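Stongate Cai Work Table Top, Large, Brown

Home > Shop Furniture > Tops > Cai series

Item no. 1322
In stock. Ships flat, 5 working days.

Big plain top for shops, classrooms, craft rooms, packing areas. Matte finish so the overhead lights don't bounce back at you all day. Top only, legs sold seperately (see Altutix frames further down).

What you get
Cai top, one piece, brown
Bag of screws, 20 count
Felt pads
Care card

Not included: legs, drill bits, edge trim. We get asked about trim a lot. No trim. Edge is finished from the factory, leave it alone.

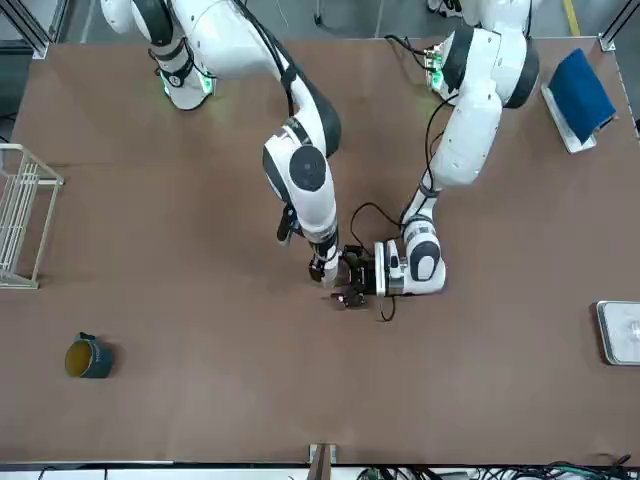 Finish is the same one we've used on the Cai line from the start. Smooth, low sheen, wipes down with a damp rag and a drop of dish soap. No wax. No furniture polish either, it leaves a greasy patch that shows from across the room and you will be rubbing at it for a week. Dried glue: plastic scraper, go slow. Marker: rubbing alcohol on a cotton ball, try a hidden spot first.

Hot pans, soldering irons, glue guns with no stand = use a mat. Heat marks are not covered under warranty.

Color note. Brown shifts a good bit depending on your bulbs. Under warm light it goes reddish. Cool light, flatter and darker. If you're matching a top you already own, order a swatch first, they're free, one per household. Batches vary slightly too so buy all your tops in one go if they'll sit side by side.

Legs and frames
The Cai fits any Altutix frame, fixed or adjustable. Pilot holes are already in the underside. Older Altutix frames with the round feet need the adapter plate, which is on the frame page under Parts. Other makers' frames will probably work but you'll be drilling your own holes, so measure twice. Do not drill all the way thru. 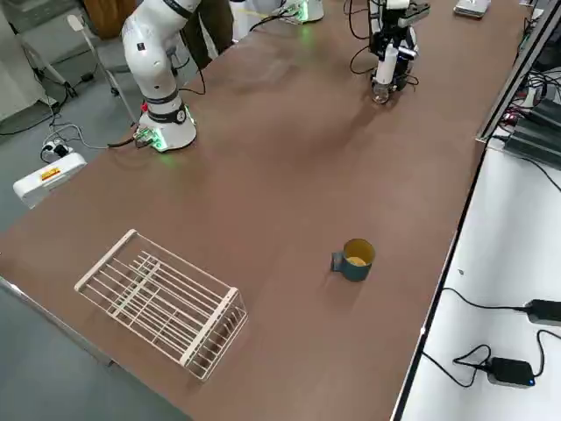
Two people to lift it. Please. We had more cracked corners from solo carries last October than from the freight company all year. Set it face down on a blanket, frame goes on upside down, screws in loose, square it up, then tighten. Then flip. Check the screws again after the first month, they settle.

Uneven floor? Adjustable feet on the Altutix frame take care of most of it. Past that, use shims.

Shipping and returns
Flat rate freight, $76 per top, curbside. Driver won't bring it inside. Look over the carton before you sign and write any damage on the slip, even a small dent. No note on the slip makes a claim much harder.

Returns within 20 days, unused, original carton. No returns once screws have gone in. Local pickup is at the Pratusgate warehouse, side door, bring a blanket and straps. The tops won't fit in most sedans. 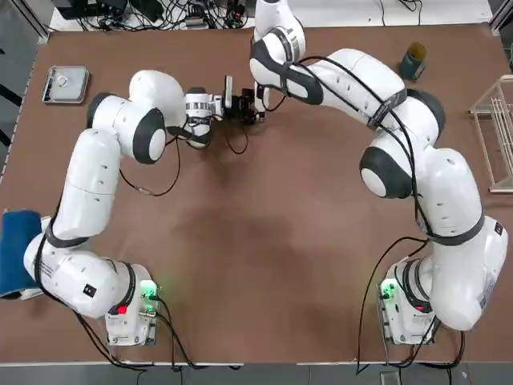
Questions we get

Can I cut it down?
Yes but warranty is gone and the cut edge needs sealing.

Outdoors?
No. Covered porch, also no.

Can I clamp to it?
Sure, put a scrap block under the jaw.

Do you do other colors?
Brown only right now. Gray is being looked at, no date.

Can I push two together?
Yes. Joining plates are under Parts, sold in pairs.

Page updated May 2026. Prices may change with out notice.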